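Verification Workshop Notebook
December, entry 39

Matter under review: circulated notice attributed to the Rulberg water utility
Entered by: Sadia Bhutto
Second reader: Rukhsana Bangash

The notice reached the desk at 8:40 a.m. as a forwarded message from a subscriber in Skosadov. It carries the Rulberg letterhead and states that households must register their meters through a linked form or face disconnection at the end of the month. A fee of $380 is described as a refundable deposit. The message asks recipients to pass it to family and neighbours.

The working question is confined to whether the notice was issued by the utility. Whether the utility is considering a deposit scheme of any kind is a separate matter and is not addressed in this entry.

Copies examined

Five copies were collected before noon. Three are the same image file with different amounts of compression. The fourth is a retyped version with the fee omitted, and the fifth is a photograph of a printed sheet taped inside an apartment lobby. The lobby copy is of interest in that its reference line ends in a different letter. It may have been typed by hand from the forwarded version, although the reverse order cannot be excluded on present evidence.

The letterhead matches the one Rulberg used before its last redesign. The old version remains available in archived billing inserts, where the postal code is set below the telephone number, as it is in the notice. Current correspondence places it beside the street address. An outdated letterhead does not establish fabrication, and colleagues are reminded that municipal bodies often use up old stationery. It was recorded as a supporting point only.

Image search returned no earlier appearance. The search was repeated with the lower half of the notice cropped out and again with the crest alone. The crest search led to the utility's own pages and to an unrelated school newsletter.

The linked form was opened on the isolated machine. It is hosted on a free form builder and requests a name, an account number, a card number and the answer to a security question. No test data was submitted. Screenshots were saved to the Stenance folder with the capture times written in the file names, in keeping with the practice adopted in the spring.

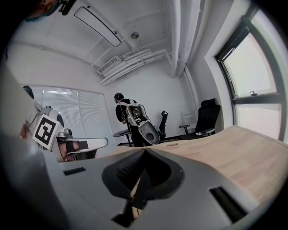 Correspondence with the utility

A written enquiry was sent to the Rulberg communications office at 10:15 a.m. with the clearest copy attached. The enquiry asked three things: whether the notice was issued, whether the reference number belongs to any series in use, and whether customers had reported payments.

The office replied at 1:50 p.m. It stated that the notice was not issued by the utility and that the reference number does not correspond to its format. On the third question the office declined to comment. That refusal should be reported as such in the published item. It should not be paraphrased as "no payments have been reported," which was the wording in the first draft and has been struck.

Rukhsana Bangash telephoned the customer line separately, without identifying the desk, and was told by the agent that meter registration is done by a technician at installation. Her note of the call is filed with the email. Under the house rules the agent's remark may inform the rating but may not be quoted.

Rating and wording

Proposed rating: Fabricated. The second reader concurs.

Two points of wording were discussed. The headline should not repeat the disconnection threat, as many subscribers see only the headline in a message preview. The draft also called the form a "phishing site." The term has been replaced with "a form that asks for card details and is not operated by the utility," which can be shown from the screenshots.

Outstanding

The lobby copy has no confirmed address. The subscriber who sent it has been asked for the street and for permission to mention the building.

The Arain archive link for the form returned an error on the second attempt and must be redone before publication. If the form is removed in the meantime, the screenshots will have to stand alone and the item should say so.

Retyped versions should be logged under the same claim number.

Comments

T. (north desk): We received the version without the fee as well. Logged under your claim number.

Reader in Skosadov: My mother's building had this by the mailboxes. Has the landlord been told?

S. Bhutto: Thank you. Please send the street name to the desk address and we will add it to the file.

Contact the desk | © Stenance Verification Workshop | Back to top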